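Community Help > House and Home > Entryways

Last updated 1 January 2019

Adhesive hooks keep falling off painted wall

I rent the upper floor of a house in Tulwood and I'm not allowed to drill. I've put up stick-on hooks by the front door three times now and they last a week or two, then I find them on the floor with the keys. The wall was repainted in June, before I moved in. The paint is flat and feels slightly chalky. The hooks are rated for 2 pounds each and the keys weigh nowhere near that. Is it the paint, the hooks or me?

tulwood_upstairs

Probably the paint. Flat paint holds dust and a bit of powder on the surface, and the adhesive grabs that instead of the wall. Look at the back of a hook that fell. If there is a film of paint on it, the paint is letting go and no stronger hook will help.

What worked in my last place was a smooth panel that stands on the floor or a shelf and leans back a little. The hooks go on the panel and the wall is left alone. Wipe the panel with rubbing alcohol, let it dry, press each hook for 30 seconds and leave it empty overnight.

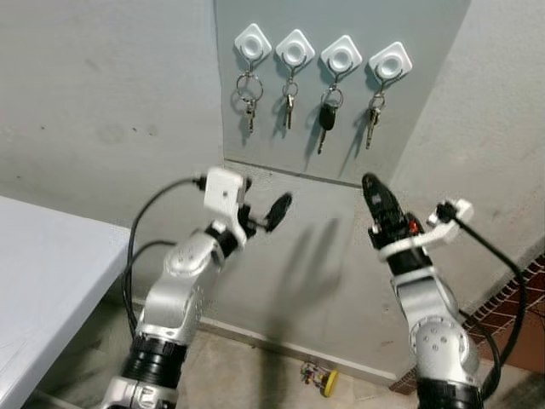

Four diamond-shaped key holders on a gray panel, one set of keys on each.

If you do want to stay on the wall, clean a small patch with alcohol first and check that the color doesn't come off on the cloth. Don't use household spray cleaner – most of them leave something behind that the adhesive won't stick to. Take old hooks off by pulling the tab straight down along the wall, slowly. Mark your line with painter's tape before you stick anything, as you can't slide them afterward.

magagula190

Get a bowl.

dridcombe3000

I had the same thing in Dridcombe and it was the door. It slammed every time and shook the wall. I put felt pads on the frame and the hooks have stayed up. Might not be your problem but the pads are cheap. Also ask your landlord, mine said yes to two screws when I asked.

pleltola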